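修表的人：一间小店里的慢活
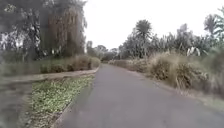 到Stostier的时候是周二上午，店门只开了半扇。店主在里面那张工作台后面坐着，头也没抬，说：“你先坐，我把这根游丝放下去。”我坐在靠门的凳子上等，等了一会儿才想起来把录音笔打开，所以开头几句闲话没有录上。

Stostier是一间钟表修理铺，门面很窄，往里走却深。靠墙是一排玻璃柜，柜里多半是修好等人来取的表，每块表下面压一张纸条，写着取件号和毛病。店主不愿意在文章里留名字，他说街坊都知道他是谁，外地的人知道了也没用处。下面就称他为店主。

他学这一行是从座钟开始的。师傅在Golob的维修部上班，那时候Golob还有自己的门市，一楼卖钟，二楼修钟。“我去的第一年没碰过机芯，就是洗零件。齿轮、夹板、螺丝，拆下来一盘，洗完一盘，晾干，再按原来的样子摆回去。摆错了师傅也不骂，把盘子推回来，你自己看。”

我问他看不出来怎么办。

“看不出来就接着看。螺丝长短差一点点，你装进去，短的那颗吃不住劲，长的那颗会顶到下面的轮子。后来我养成一个毛病，到现在也改不掉，拆什么东西都要按顺序摆。家里修水龙头，我老伴说你摆摊呢。”

在Golob他一共待了九年，从洗零件做到能独立修闹钟和座钟，后来才开始修手表。他说从钟到表，难的地方是手。钟的零件大，手重一点还能过去，表不行。他刚换过去的时候捏断过摆轮的轴尖，还弹飞过宝石轴承，趴在地上用手电贴着地面照，找了一个下午。

“那个下午记得很清楚，地板是木条的，有缝。后来我自己开店，第一件事就是铺一整块地胶，浅颜色的，东西掉下去看得见。”

地胶现在还在，边上已经磨得发亮。他工作台的前沿也钉了一条布兜，坐下来的时候把布兜搭在腿上，零件掉下来先落在布里。他说这个办法是从师傅那里学来的，师傅又是从师傅的师傅那里学来的，到底是谁想出来的，说不上来。

Golob关门市那年，他租下了现在这间铺面。Stostier这个名字是前一任租客留下的，原来是一家卖纽扣和拉链的店。他没有换招牌，理由很简单，换招牌要花钱，旧招牌又没有坏。头几年经常有人进来问有没有拉链，他就告诉人家往前走，菜场对面还有一家。

我问起生意。他翻出一个硬皮本子，上面是去年的流水账，收了490件活，其中大多数是换电池和换表带。

“真正要拆开洗油、调快慢的，一个月也就那么几块。电池是吃饭的，机械表是干活的，两回事。换电池五分钟，人家站着等，等完就走了。机械表要放在我这里，放多久我说不准，有的客人受不了这个。”

他说机械表修完以后不能马上还给客人，要先走几天看看。平放走一天，立着走一天，换几个方向，每天早上同一个时间对一次，把快慢记在纸上。有的表平放的时候很准，戴在手上就慢；有的白天好好的，夜里发条力量弱下去，走着走着就差出去了。这些都得等，没法催。

“有个客人每天下班来看一眼，问好了没有。我说走得挺好，还没看完。他说走得好不就是好了吗。我说你这块表三十多年没洗过，油都干成渣了，刚洗完它高兴，过几天才知道脾气。后来他也不问了，进来看看表，跟我坐一会儿就走。”

说到油，他的话多起来。他从抽屉里拿出几个小油杯，盖子颜色不一样。走得快、受力小的地方用稀油，走得慢、受力大的地方用稠油，擒纵叉的叉瓦上又是另外一种。油不能多，多了会散开，把该润滑的地方拉干，还会沾灰。他点油用的是一根很细的针，自己磨的，针头打扁，像一把小铲子。

“新手都怕油少，其实坏在油多上的表比坏在油少上的多得多。还有人在家里自己上油，往后盖里滴缝纫机油，滴完觉得走得顺了，过两个月拿来给我。打开一看，游丝都粘在一起了。”

粘在一起的游丝还能救，洗干净就行。不好救的是进了水的表。我请他讲讲夏天，他摆摆手，说一到八月就是进水的表。去河里游泳的，戴着表洗澡的，还有人把表放在洗衣机里转过一轮。

“进水以后最要紧的是快。当天拿来，打开吹干，拆洗一遍，大部分没事。最怕放着，说里面的雾气第二天自己散了，就不管了。雾气是散了，水在里面，锈已经开始长了。也别放米缸里，米粉会进去，我还得给你挑米。”

他还说，表盘上写的防水数字，不少人理解成能潜多深，买回来就放心地往水里跳。那个数字说的是新表，在静水里，胶圈都是好的。戴上几年，胶圈硬了，拨针的那个把头磨松了，跟没有差不多。他给人换电池的时候会顺手看一眼胶圈，硬了就换掉，不另外收钱，但会跟客人讲一声。

零件是他现在最头疼的事。以前的零件从Nodanico拿货，那是一家批发配件的铺子，柜台后面一整面墙的小抽屉，要什么型号报过去，伙计爬梯子给你找。后来Nodanico只做整批的生意，单个的轮子、单根的柄轴不再拆零卖了。他托人在外地收旧机芯，收来拆零件用。店后面有十四个饼干盒，装的都是这种拆下来的东西，按机芯大小分开，盒盖上用油漆笔写着型号。

我请他打开一个看看，他开了最上面的一盒。里面是一只一只的小玻璃管，塞着软木塞，每管一种零件。

“有的轮子我存了二十年，一次没用过。有时候也想扔，地方不够。可是你一扔，下个月准有人拿那个型号来。去年就碰到一回，一块Drolterum的老表，女表，很小，中心轮断了两个齿。这个牌子早就不做了，我翻了四个晚上，翻出来一个，装上去正好。”

Drolterum的表他修得多，因为本地以前有不少人戴。按他的说法，这个牌子机芯结实，夹板厚，螺丝也肯给好料，缺点是自动陀的轴承容易磨，磨了以后晃起来能听见声音。他从柜子里拿了一块给我听，放在耳朵边上轻轻一晃，里面沙沙地响。他说这就是该换轴承了，那块表的主人觉得声音好听，一直拖着不换。

我问他，修过的表里有没有哪一块印象特别深。他想了很久，中间有人进来换电池，他换完，收了钱，又坐回来。

“贵的不记得。有人觉得我们修表的肯定记得贵的，贵的表毛病都差不多，零件也好找。我记得一个闹钟，双铃的，铃锤断了。一个老太太拿来的，说不用修响，能走就行，她嫌它吵。我说断了的东西我手痒，给你接上，你不上闹铃的发条就不响。她说那也行。过了半年她又来，说闹铃怎么不响了，她现在每天要用它叫。”

我问是哪里坏了。

“没坏，她上错发条了。后面两个钮，一个管走，一个管闹。我用红指甲油给她点了一个点。”

讲到这里他自己也笑了。指甲油是他工作台上的常备货，除了给客人做记号，有时候还用来给螺丝做记号。旁边摆着的东西也有不少是凑出来的：吹灰的皮球是药店买的洗耳球，擦表蒙的是旧汗衫剪的布，揉成团的一种蓝色软泥用来粘表盘上的灰，从文具店来。真正贵的是几把螺丝刀和镊子。镊子他每隔一阵就要重新磨尖，在油石上磨，磨完夹一根头发，夹得住、提得起来，才算好。

他不让别人用他的镊子。有一次侄子拿去夹耳机里的棉絮，尖头歪了一点，他磨了一晚上。

眼睛是绕不过去的话题。他戴寸镜戴了大半辈子，右眼看近处，左眼空着，时间久了两只眼睛度数差得很远。现在他一天拆机械表最多拆一块，放在上午做，光线好，手也稳。下午就做换电池、截表带、抛表蒙这些活。咖啡他早就不喝了，茶也只喝淡的，喝浓了手会抖。

“抖不抖自己知道。拿起镊子，尖头对着灯看，要是看见它在跳，今天就别拆了，擦擦柜子也行。跟机器较劲，最后都是弄坏东西，还要赔。”

我问他赔过没有。他说当然赔过，干这一行没有不赔的。早年给一块表换表蒙，压得急，连表盘一起压出一道裂纹，那块表盘配不到，最后赔了人家一块新表，旧的那块他自己留着，一直戴到现在。他伸出手腕给我看，裂纹从六点的位置斜着往上走。他说每天看时间都会看见，看见了手就慢一点。

有没有人跟他学？有过两个，一个学了一年多，去了商场的柜台，专门给人换电池调表带，收入稳当。另一个嫌坐不住，走了。他不觉得可惜，说学手艺要看人，坐不住的硬坐，对人对表都不好。去年有一所职校来问他愿不愿意去讲课，他去看了一趟，学生的桌子很新，工具也齐，就是没有坏表。

“我说你们得有坏表啊。新机芯拆了装、装了拆，那是练手，练不出眼睛。表拿来了，它停了，为什么停，这个要看得多。有时候就是一根毛，衣服上的毛，卡在轮子中间，你洗半天油都没用。”

后来他从饼干盒里挑了一批修不好的机芯送过去，课没有去讲，他说自己一站起来就不会说话。

快到中午，店里进来一位客人，取一块放了很久的表。店主把表从玻璃柜里拿出来，先对了对时间，上了几下发条，贴在耳朵上听了听，才递过去。客人问平时要注意什么。他说每天固定一个时候上发条，早上最好，上到觉得有劲儿顶手就停，别硬拧；夜里九点到凌晨三点之间不要拨日历，那时候拨日的齿正咬着，一拨容易断；不戴的话放在抽屉里，别放在音响和手机上面。

客人把那张取件的纸条也要走了，说上面写着毛病，留着以后有用。店主说以后再坏也不一定是这个毛病，还是把纸条给了他。

我起身要走，他问我手上那块表多久没换电池了。我说不记得。他让我摘下来，打开后盖看了一眼，说电池还行，胶圈硬了。他从小盒子里找了一个新的换上，抹了一点硅脂，把后盖压回去，前后不到五分钟。我要给钱，他说胶圈不收钱。

Stostier中午十二点关门，下午两点再开，周日休息。要拆洗的机械表最好上午送过去。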